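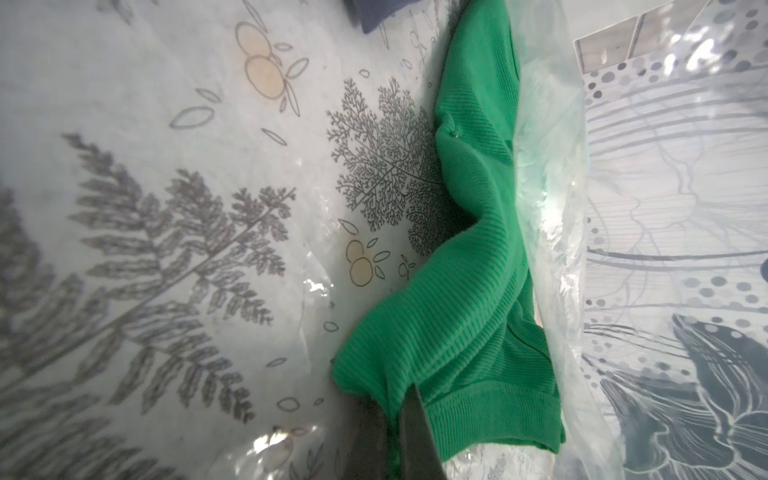
MENDING AND KNITWEAR

Gallery > Home crafts > Mending > Wutdale knit table

These are pages from our winter mending evenings in Wutdale. The evenings began 3 years ago in the small hall on Juseck Lane, and people bring there the knitted things which they do not want to throw away.

The green knit came to the table with a small pale spot near the middle, a snag or a little hole. For such a place I take a thin thread in the same green and work from the inside. The ribs are fine, so the stitches must be small also.

The cloth with ferns and pale orange circles has clear plastic over it - pins and wool dust are easy to wipe away from it.

If you want to join us, the next evening is in December. Please wash your things before you bring them. Thread is free, and we have 16 darning needles to lend.

Comments

woolbasket: Very nice green! Would you darn it or only pull the snag through?

reader from Murport: I like the fern cloth. My grandmother had one with leaves too.

Recent galleries

Buttons from the Alexiou shop
Blankets in squares, 240 pieces
How we store wool in summer
Juseck Lane hall, new curtains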